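# Garnholm Modular Wire Storage

Garnholm is a range of coated wire baskets, runners and uprights supplied by Susteck to schools, libraries, clinics, community centres and other shared workplaces. The components are sold separately or in sets. All baskets in the current range fit all uprights in the current range, and most will also fit frames purchased under the earlier Lysenko name. Customers with Lysenko frames should read the section on older frames before ordering.

## Range and sizes

Baskets are offered in two footprints and three depths. The standard footprint is 603 mm long and is intended for use on runners or on an open shelf. The half footprint is intended for narrow cupboards and for benches where a full basket would take up too much room. Shallow, medium and deep versions are available in both footprints.

The tall upright, catalogue number 2484, accepts up to 7 standard baskets. The low upright accepts four and may be placed beneath most benches of ordinary height. Uprights are supplied in pairs with cross braces, levelling feet and the fasteners needed for assembly. Castors are an optional extra and replace the levelling feet. They are not recommended on the tall upright unless it is also fixed to a wall rail.

## Finish and colour

The standard colour is white. Grey may be ordered in quantities of 50 baskets or more and is made to order. Orders for grey baskets cannot be cancelled once the coating has been scheduled, and a small variation in shade between separate orders is to be expected.

The coating is suited to dry indoor use. It is not suited to swimming pool plant rooms, cold stores or any outdoor location. Where the coating is broken through to the wire, the basket should be withdrawn from use with textiles and may be kept for general storage after the damaged area has been touched up.

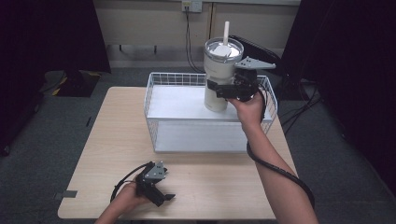 *Page last changed: Oct 13, 2026*

## Liners and base boards

The open wire base is adequate for folded linen, boxed goods and larger equipment. For items with a small or narrow base, Susteck recommends a flat liner, so that the contents stand level and do not catch on the wires. A drink tumbler, a jar of brushes or a bottle of hand cleaner will each stand more steadily on a flat surface than on open mesh.

Liners are ordered by footprint and are the same for all three depths. They lift out for washing and are not clipped or glued in place. A liner reduces the air reaching the contents from beneath, and linen or sports clothing should be fully dry before it is stored in a lined basket.

Customers cutting their own liners from other material should allow a small gap on each side. A liner forced into the basket will bow upward at the centre and may push the side wires out of line.

## Loading

Loads should be spread evenly over the base. The rated load for each basket is printed on the label supplied with it and differs according to depth and to whether the basket is used on runners or on a shelf. The lower figure applies wherever a basket is moved between the two.

On upright frames, the heaviest baskets should be placed in the lowest positions. Only one basket should be drawn out at a time. Baskets must not be used as steps, and uprights must not be climbed.

## Use with older frames

Frames sold under the Lysenko name have a slightly wider runner. Current baskets will slide on these runners but will not engage the end stop, and may be pulled free without resistance. A conversion stop is available at no charge to registered customers. One pair is required for each basket position.

Murari shelving brackets are a separate product and do not accept Garnholm runners. Garnholm baskets may be placed on a Murari shelf in the ordinary way, provided that the shelf is deeper than the basket.

## Care

- Wipe with a soft cloth, warm water and a mild detergent.
- Dry before returning the basket to the frame.
- Do not use steel wool, scouring powder or solvent cleaners.
- Remove liners before washing the basket.
- Check end stops and fasteners at least once each year. Many schools do so in February.

## Ordering and enquiries

Orders are accepted from organizations holding a Susteck account. New accounts may be opened by letter or through the customer office. Standard white baskets are normally held in stock, while tall uprights are assembled in batches and may be subject to delay.

Enquiries about layout, quantities and replacement of older frames should be directed to Thérèse Fraser, Institutional Sales. Questions about load ratings, coating and spare parts should be directed to Oleksandra Onyshchenko, Product Support. Please quote the catalogue number on the upright, which is stamped on the inner face near the foot.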